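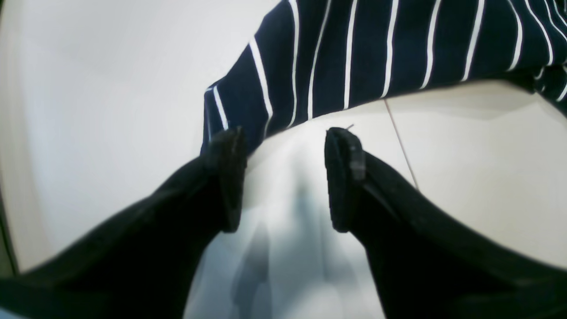

Week 2: Stripes, Status and Who Was Allowed to Wear Them

Stripes have a long history of getting people into trouble. For much of the Middle Ages in Europe they tended to mark the outsider, the entertainer and the condemned, and a respectable household kept its colours plain. By the later 1800s they had moved to the seaside and the butcher's apron, and from there, with remarkable cheek, to the boardroom.

Keep two terms apart. A woven stripe is set up in the warp before the cloth exists; a printed one is added afterwards and can be blamed on somebody else.

Reading: the Issa chapter on sumptuary law, then the Brovton extract — it is dull until the fines start.

Written response: 1000 words on one striped garment and what it said about its wearer, due 9th March. "It was fashionable" is a symptom and will be marked as one. Footnotes don't count towards the total, a rule some of you discovered last September and have honoured ever since.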